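Posted March 20, 2003 by Réka Kiss

What the Prosperity Tapes Leave Out

A woman in my Bible study lent me a set of tapes in December, and I have now listened to all of them, some twice. The series is called The Marti Principle, from a ministry in Prasia, and the claim is simple enough. Give the first part of your income, give it to them, and God is bound to return it to you many times over. The speaker says "bound" a lot. I wrote it down every time until I got tired of it.

I grew up with tithing. My mother put her envelope in the plate when we were eating beans four nights a week, and I never heard her say what she expected back. So I don't come to this as somebody who thinks the church should run on air. I come to it as somebody who wants to know where in the text it says God owes me money.

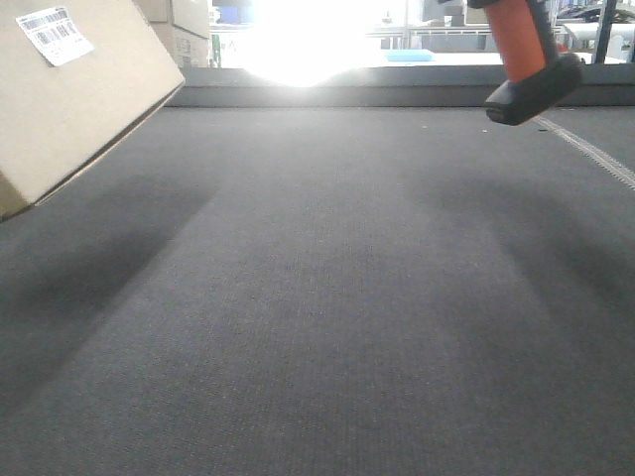

The speaker's main passage is Malachi 3:10, the one about opening the windows of heaven. Fine. But he reads it in one breath and never mentions that the tithe there is food for the storehouse, or that the prophet has just finished scolding people who cheat hired workers and push aside widows and orphans. That's verse 5, same chapter. I'd like to hear one tape on verse 5.

Then he goes to the widow's two mites, and this is where I really stopped trusting him. He says she gave her all and "walked out of there rich." Read Mark 12 again. She walks out of there and we never hear about her again. And right before it Jesus warns about scribes who devour widows' houses. I am not sure the story is even meant as a fundraising story. It could be a lament. I've gone back and forth on that for years and I don't expect to settle it here. 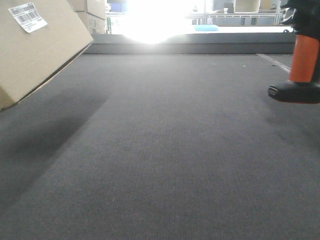 A cardboard box with a shipping label.

Giorgia Leone, who teaches the study, thinks I'm being too hard. She says people at the Mekel church heard this same series and started giving for the first time in their lives, and isn't that good? Maybe. She quoted me 78 new givers. I asked how many were still giving a year later and she didn't know — and neither do I, so I'll leave it there. My question is what happens to the ones who gave and then lost the job anyway. On tape six they are told their faith had a leak in it. I don't have a polite word for that.

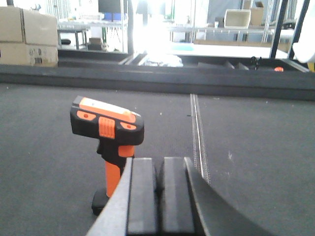
What I Plan to Do With My Own Envelope

Keep filling it. I give to our congregation and to the Cledisia food pantry, and I can see where both go. Paul tells the Corinthians to give what they have decided in their hearts, "not grudgingly, or of necessity." I can't square that with a man telling me the deal expires at midnight.

I'll return the tapes next week. If anyone has read a careful defense of this teaching, one that deals with Job, send it to me and I'll read it.

183 views | 20 comments | Share this post

Sign up to get new posts by e-mail. You can unsubscribe at any time.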